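About Barkow

Barkow is a small company in Rudport. We pack little gift boxes for people who are away from home: students in their first room, guests who stay long, a parent in the hospital. Every box holds small things to eat and small things to keep.
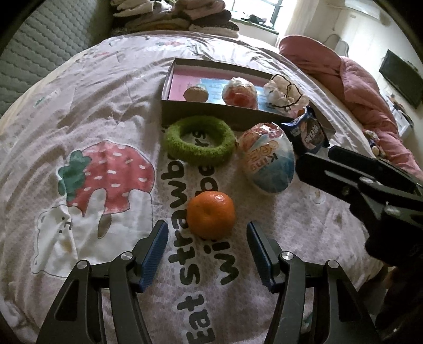
Page 2

We began in May with 40 boxes, and we still try every new mix on a bed before it goes on our list. A mandarin, a walnut, a snack packet, a scrunchie for the hair. We put them in a shallow box, take them out and change the order until we are satisfied. The flat box called Bellis is our most wanted one. It is low, so one can see all things at once when it is opened. 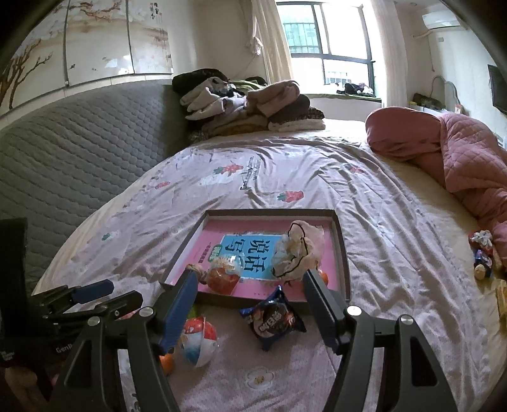

For Banedberg, our larger box, we use the same way of work, only it takes more patience. Fruit we add on the last day. If you have an allergy to nuts, please write it in your order and we leave the walnut out.

Our packing room is at 607 Mill Road, Rudport. You are welcome to come and choose by yourself.

Page updated Tuesday, December 3, 2024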